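Chapter 3
Soft Things Are Hard

In August, when the Demissie robotics club was choosing its project for the year, Henok Mamo wrote two words on the whiteboard: FOLD SHIRT. There was a short silence, then a good deal of laughter. The rival proposal had been a robot that played table football. Folding won by a single vote, mostly because the football people were late back from lunch.

By Chapter 2 you had an arm that could pick up a wooden block and put it down again, and you were probably rather pleased with it. You should be. A block is a very polite object. It has the same shape when you let go of it as when you took hold, and if you know where one corner is you can work out the rest with a ruler. In this chapter we swap the block for a piece of cloth, and most of what you know stops helping.

What goes wrong

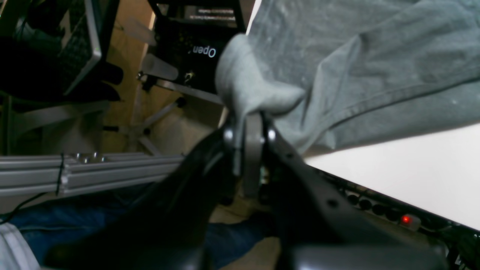 Cloth has no fixed shape, so there is no single number you can give the program to say which way round it is. Lift it by one point and everything else goes where it likes. A pinch between two fingers gathers up a fold, and the fold sags over whatever happens to be underneath, in this case the bracket between the fingers. Seams make matters worse, as they are stiffer than the material on either side and tend to steer a fold in directions you never asked for. The club's first folding program, named Flundetti after a misheard pasta order, took none of this into account. It folded the air above the shirt beautifully.

The usual beginner's cure is to grip harder. Try it by all means. You will get the same fold, held more tightly.

Seeing what the fingers see

A camera near the fingers moves with them, and this has one great advantage and one nuisance. The advantage is that the last few centimetres of a reach are seen from close by, which is where most grasps are lost. The nuisance is that the rest of the world swings about whenever the arm does.

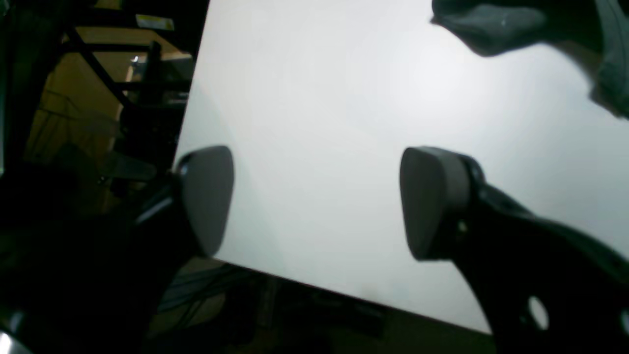
It also means that a plain worktop gives the program very little to hold on to. Without marks or texture, a near surface and a far one can look much alike, and a finger that seems to be just above the table may be on it. The club learned to check height from the joint angles and to treat the picture as a second opinion. Stikeck, the program that replaced Flundetti, stops the arm if the two disagree by over 30 millimetres. That is a generous limit. It was stricter at first, and the arm spent an entire Monday refusing to move.

Why two arms

One arm can drag a cloth, drop it or crumple it. To spread it out you need to pull in two directions at once, as anyone knows who has tried to fold a bed sheet alone. A second arm solves that problem and brings one of its own: both arms now want the same bit of air. Before you write any folding code, move the arms slowly towards the middle of the table with nothing on it, and write down where they first come close to touching. Include the cables, which stick out further than you think and are never in the drawings.

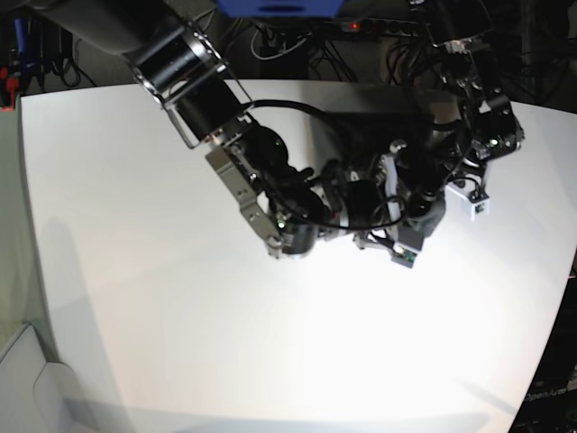
Before you begin

You will need your working arm from Chapter 2, a second one like it, and a square of old cotton with no buttons. Work in pairs, with one person's hand on the stop switch throughout. Swap over every 30 minutes, as the hand gets bored before its owner does. Section 3.1 starts with the simplest fold there is, one edge to the opposite edge, and you should expect to spend two sessions on it.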